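Stikwood Hall: my winter walk-round, with comments

I do this every December before the lets get busy, and I've put it up here so whoever takes over from me has something to go on. Items are in the order I walk them, which is front door, main hall, kitchen, back passage, boiler cupboard. Marks are OK, WATCH or FIX.

1. Front door and ramp. OK
Door closer is behaving itself again. Ramp had leaves on it so I swept them off while I was there. The rail is solid, I hung my whole weight off it and it didn't budge!

2. Fire exit, main hall. FIX
Push bar works but it's stiff, and you'd need a good shove if you were in a hurry. I've had a go with the oil can and it's a bit better. Someone had also stacked chairs in front of it, and I moved them. Please, please don't put them back.

3. Emergency lights. WATCH
Switched off at the board and timed them. The hall ones stayed on for the full 60 minutes, which I was pleased with (I'd brought a book). The one over the toilets was very dim by the end. New battery, I think, or it may be cheaper to swap the whole fitting. Elspeth Hepburn has the name of the electrician we used last time.

4. Extinguishers. OK
Water one by the stage and the CO2 one in the kitchen, both in date, pins in, gauge on the water one well into the green. The fire blanket is a Trillow one in a red pouch and the tapes hang down where you can grab them. I gave it a wipe because it was sticky.

5. Kitchen sockets and leads. WATCH
Nothing scorched, nothing cracked. The kettle lead is longer than it needs to be and I don't like it looping near the sink, so I've wound it up with a tie. The extension lead with the taped-up plug has gone in the bin. I know it worked. It's still in the bin.
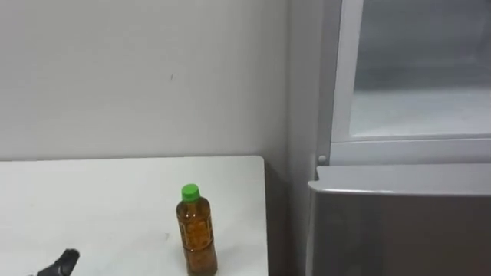

6. Hot water. FIX
The kitchen tap runs far too hot, and I had my hand out from under it quicker than I'd put it in. The mixing valve is a Gourlay and I've adjusted those before at my sister's, but I'd sooner a plumber did this one. I've stuck a notice above the tap for now, in big letters.

7. Floors. WATCH
Main hall is fine apart from one lifting board near the stage steps, which I've screwed down. The lino in the back passage is curling at the join again. Tape will get us to spring, but we do need to price up a new piece. I've set aside £500 in my head for that and I'd love to be wrong.

8. Boiler cupboard. OK
Carbon monoxide alarm is a Zustach and it shrieked nicely when I pressed the button. Meter read 3128 if anyone's keeping track. Cupboard was clear except for the Christmas lights, and they've moved up to the loft.

9. First aid box. FIX
Plenty of plasters, hardly any of the bigger dressings, and the eye wash was out of date. I'll pick up 2 new ones next time I'm in town. If you use something from the box, do write it on the card inside the lid so we know.

10. Outside lights. OK
Went back at 5pm to see them come on. The car park one takes a minute to warm up but it gets there.

Still to do: fire exit bar, toilet light, kitchen tap, lino tape, eye wash. I'll tick them off on the copy pinned up by the meter.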